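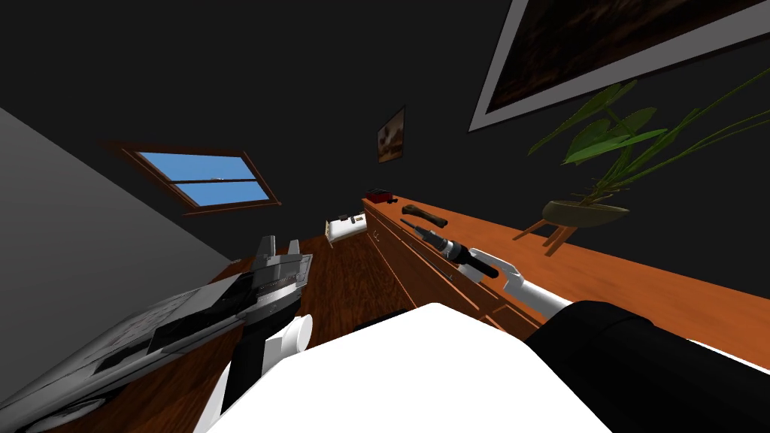
Ticket 283 – Campsite booking confirmations not arriving
Event: Gultlow camping festival, August
Opened by: Gunnel Strand, Londinden ticket desk
Opened: June 30, 2024
Status: Resolved

Problem
People who buy a weekend pass with a campsite get charged, but no confirmation email comes through. Day visitors get theirs within a minute. Without the email they have no site number and can't apply for a vehicle permit, so the desk is getting a lot of calls.

Steps taken
1. Bought a test weekend pass with a campsite. Payment went through, no email after 30 minutes. Checked spam as well.
2. Bought a test day pass. Email arrived right away.
3. Looked at the outgoing mail queue in Triltia. Campsite orders were stuck at "waiting for attachment". The attachment is the site map PDF.
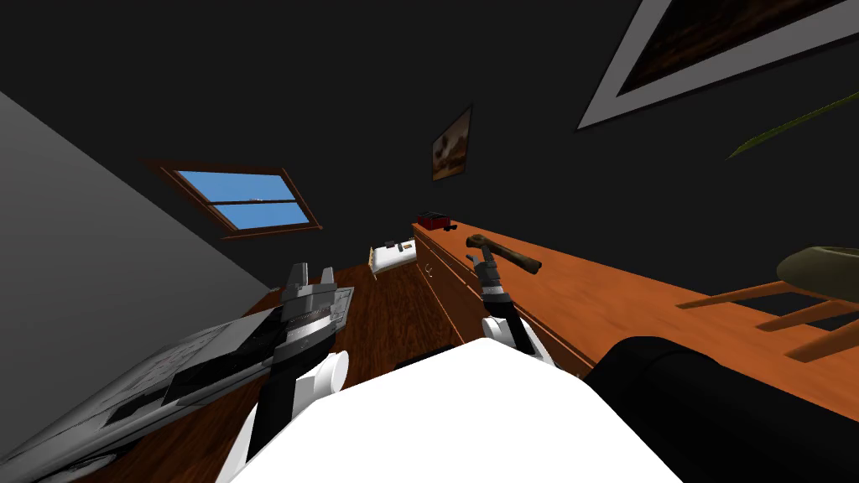
4. Opened the site map file. It was replaced last week when the family area moved closer to the creek. The new one is 20 MB and the mail limit is 8 MB.
5. Asked Wikström, who drew the map, for a smaller version. They sent one the same afternoon – same layout, lower print quality.
6. Uploaded the smaller map and restarted the queue. The stuck orders went out. Sent a new test order and the email came with the map attached.

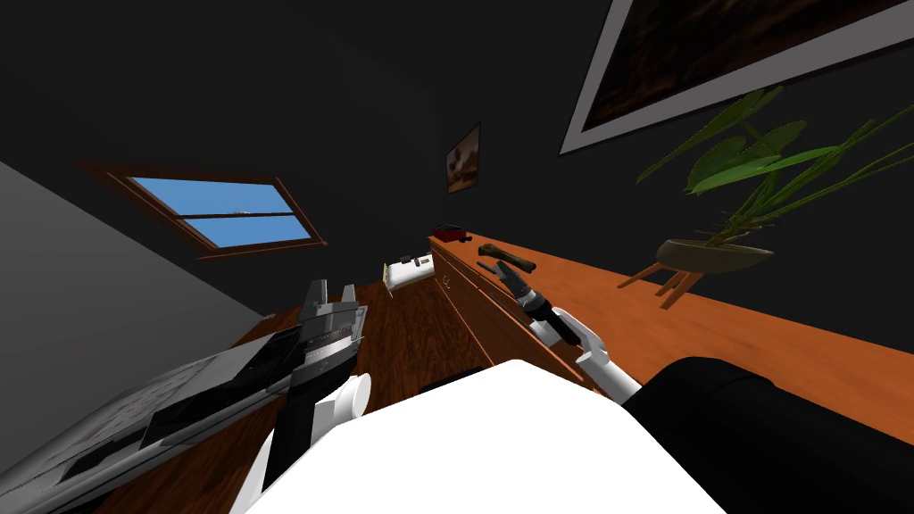
Follow-up
Gunnel called back three of the people who had complained and they all have their site numbers now. The full-size map is still needed for the boards at the gate, so it is saved in the print folder. Please do not upload that one to Triltia.

Still open, moved to its own ticket: the order page shows the old quiet hours for the family area.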